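Notes on the wiping demonstrations, second batch

7/19/18

The first batch of wiping demonstrations was recorded by remote control, with the operator at a desk and two handheld controllers driving the arms. It went slowly. A wipe that takes a person a few seconds took over 39 seconds on the rig, and most of that was spent getting the cloth flat against the surface. I wrote about the latency in the last post and won't repeat it, except to say that the fix in the Keltbridge driver helped less than I had hoped. The loop now runs at a steady rate but the operator still has no sense of how hard the cloth is being pushed.

For the second batch I dropped the controllers and recorded people doing the job with their own hands, camera on the head, no arms involved. The set is 128 clips. After trimming and throwing out the ones where the hands left the view for too long, 83 remain. Sodstead, the small tool I use for labeling, splits each clip into approach, contact, stroke and release. The contact label is the one that matters and also the one that is hardest to place. A cloth hides the fingertips, and the fingertips are what the hand tracker wants.

Some settings, for anyone repeating this. Clips are resampled to a common rate before labeling. Wrist position is kept in the camera frame first and moved to the surface frame later, using a plane fitted to the door or tabletop. Doing it in the other order gave me strokes that drifted off the surface by the width of a hand. Glossy panels are bad for the plane fit — the highlights move when the head moves — so I mask the brightest pixels before fitting.

The policy itself is the same small network as before, trained for 400 epochs. I tried the Ketitz loss on the stroke segment and went back to plain position error after two runs. It made the motion smoother and the coverage worse. On flat tables the learned stroke is good enough. On upright surfaces it presses too lightly at the top and too hard at the bottom, and I think the cause is in my height scaling, though I haven't confirmed it.

The Dağdelen gripper has arrived and has wider pads than the old one. It holds a folded cloth without bunching it into a rope. I have yet to test it on a damp cloth.

Two-handed support is the part of the task I left out of the first batch entirely. I had treated wiping as a one-arm job and let the second arm rest at home position, and the result was that any door or lid not latched properly moved under the cloth. People don't work that way. With a small two-door refrigerator, the right hand has a brown rag bunched against the middle of the lower door while the left hand has two fingertips hooked over the top edge of that door, at the gap, and the other fingers flat on its left face. The labels need a separate track for that left hand, with its own contact start and end, and Sodstead currently allows one track per clip. I'm adding a second one this week. The existing clips will have to be relabeled from the beginning, starting with the doors and leaving the tabletops for later in July.

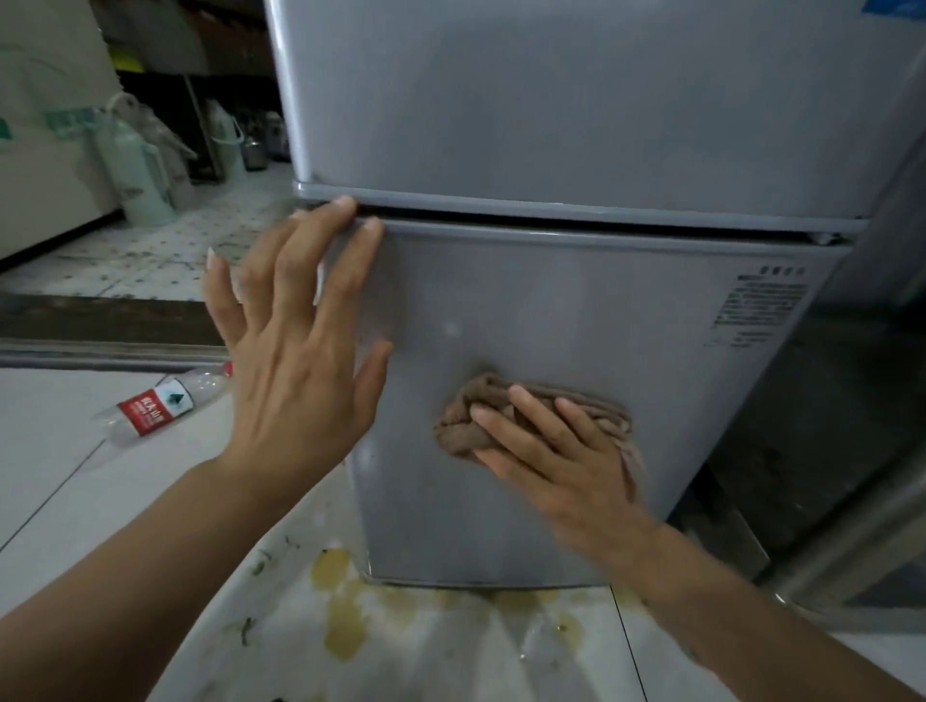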